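A claim going around in May says the town of Hallus "lost" 200 ballots in the Flornovness council election. The claim is false. Thread on what the records show, and how we checked. 1/

**1. The claim**

The post is a screenshot of two numbers: 2340 ballots issued, 2140 ballots counted. The text over it reads "200 votes GONE in Hallus." We found the same screenshot on 5 public pages, with the wording unchanged on each. None of them links to a source.

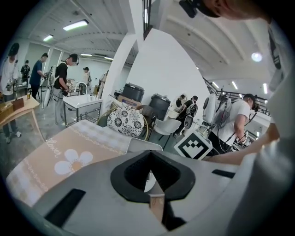 **2. Where the numbers come from**

Both numbers are real. They come from the results notice posted by the Flornovness election office. The screenshot crops the notice after its second row. The third row says: "Ballots issued by mail, not returned: 200."

2140 + 200 = 2340. The totals match.

**3. What "issued" means**

A mail ballot is logged as issued on the day it is sent out. If the voter never sends it back, it stays in the issued total and never enters the counted total. A gap between the two is normal in any election with mail voting.

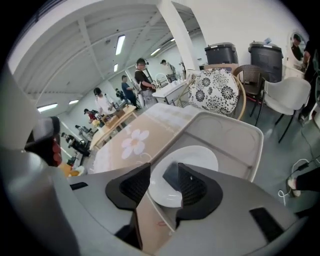 *Photo: Trinano*

**4. Could returned ballots have been moved to the "not returned" row?**

This was the follow-up claim, so we checked it separately. Each return envelope is scanned on arrival and gets a line in the intake log. The log is open to the public at the election office. We compared it with the list of mail ballots issued. 200 serial numbers have no intake line, the same number as in the notice.

Limit of this check: the log can't show an envelope that was lost in the mail before it reached the office. We found no complaint on file from a Hallus voter reporting that.

**5. The "deleted" notice**

Several replies say the notice was taken down at 9 p.m. and edited. The election office moved it from its front page to its results page. We compared an archived copy saved before the move with the current one. All rows are the same, including the third.

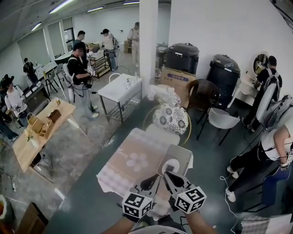 *A low table with a pale pink cloth, chairs behind it.*

**6. What we asked**

We wrote to the Nel page, the earliest post we could find, and asked where the screenshot came from and whether the crop was theirs. No reply at the time of posting. The post is still up with no correction.

**7. Rating: false**

The numbers are accurate. The conclusion depends on a row that was cropped out. If you have an earlier copy of the screenshot, send us the link and the time you saw it. A link is more useful to us than another screenshot. /end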